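Part 3: Fitting the filter and flushing it through

By now you should have the bracket up and the old tap connector off (if not, go back to Part 2, I'll wait). This part covers the Sternatura housing, the hoses, the first flush and the little reset button that I spent a whole evening looking for. I've fitted two of these now, one at home and one in the kitchen at the Grovlow cottage, and the second went a lot faster than the first, so most of what follows is me writing down what I wish I'd known.

What you need within reach

The filter housing and the cartridge, still in its wrapper
Two lengths of Fastbridge hose, the blue-striped one and the plain one
The Tekleab adapter for the cold feed
PTFE tape
A washing-up bowl and an old towel
A torch, unless your under-sink cupboard is a good deal better lit than mine
A jug that holds 900 ml or more
A few cups

Before you start

Turn the cold water off at the stopcock and then open the kitchen tap to let the pressure out. Leave it open. I know it's tempting to rely on the small valve under the sink, but mine was so stiff that it only closed most of the way, and most of the way is no use to you when you're lying underneath it.

CAUTION: Cold feed only. The housing isn't made for hot water and the seals will go.

Check the height as well. The housing is 297 mm tall with the cap on, and you need enough room below it to drop the bowl out when you change the cartridge. At Grovlow I had to move the bracket up and start again – two extra holes in the side of the cupboard, and I see them every time I get the bin bags out.

Fitting the housing

1. Wind PTFE tape clockwise round the thread of the Tekleab adapter. Five or six turns is plenty.

2. Screw the adapter on to the cold feed by hand until it stops, then give it a quarter turn with a spanner. Please don't lean on it! It's plastic on the inside and it does crack.

3. Hang the housing on the bracket with the arrow on the cap pointing towards your tap. It will happily go on backwards, and water will even come through, but it won't be filtered properly.

4. Push the plain hose into the IN port. You'll feel it grip, and then there's a bit further to go past that, so keep pushing until it really stops. Tug it to check.

5. Do the same with the blue-striped hose on the OUT side.

6. Wash your hands, unwrap the cartridge and drop it into the bowl of the housing with the rubber end up. Try not to touch the rubber.

7. Screw the bowl back on. Hand tight is enough, and the plastic wrench in the box is for taking it off.

NOTE: If a hose has gone in crooked, press the grey collar in with one finger and pull the hose out with the other hand. Trim the end square before you try again. A sharp knife does it better than scissors, which squash the hose.

First flush and taste test

1. Put the washing-up bowl under the housing and the towel under your knees.

2. Turn the stopcock back on slowly. The tap will cough and spit for a bit while the air comes out.

3. Run the tap for 20 minutes. Yes, it feels like ages. The water may look grey at first from carbon dust, so don't drink it, but the houseplants won't mind.

4. While it runs, go over every joint with the torch and a dry piece of kitchen roll. Kitchen roll shows a slow weep far sooner than your fingers will.

5. Fill the jug, let it stand for a minute and pour out a few cups. Plain plastic ones are fine for tasting, as long as they've been rinsed well and don't smell of washing-up liquid.
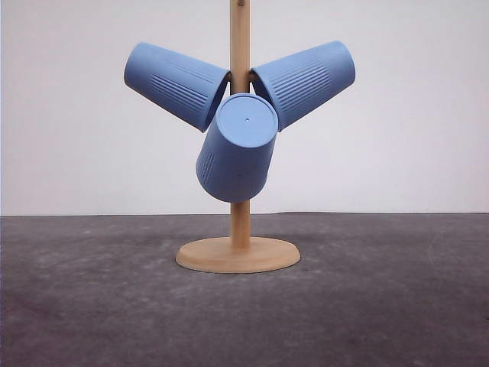
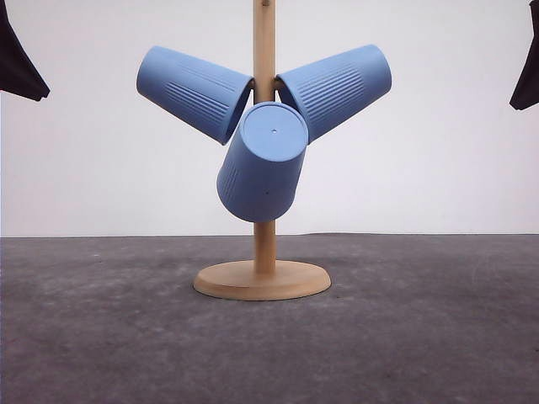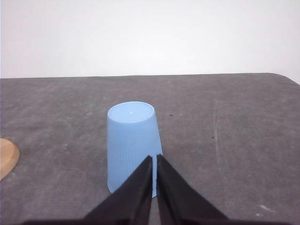
6. If the water still tastes dusty or a bit like a new hosepipe, give it another five minutes and try again. Mine needed two goes at home and only one at the cottage.

7. Leave the bowl where it is overnight and look at it in the morning before you put everything back in the cupboard. A joint can look perfect at teatime and have left a spoonful of water by breakfast.

Resetting the counter

The cartridge is good for 1000 litres, and the counter in the cap works backwards from there. It doesn't know you've put a new cartridge in unless you tell it.

1. Find the rubber flap on the back of the cap (the back! the drawing in the box shows it on the front).

2. Hold the button under it until the light blinks twice, then let go.

3. Run the tap for a few seconds. One steady green blink means the counter has started.

If you get a red blink straight away, the battery has probably shifted in the post. Slide the cover off, press the battery down and start again from step 1.

NOTE: If the house stands empty for more than a fortnight, run the tap for a couple of minutes before anyone drinks from it. We do this at Grovlow every August when we arrive, usually before the bags are out of the car.

Keep the wrench and the spare O-ring somewhere sensible. Mine are in a freezer bag taped to the inside of the cupboard door, and you'll want both of them for Part 4, changing the cartridge.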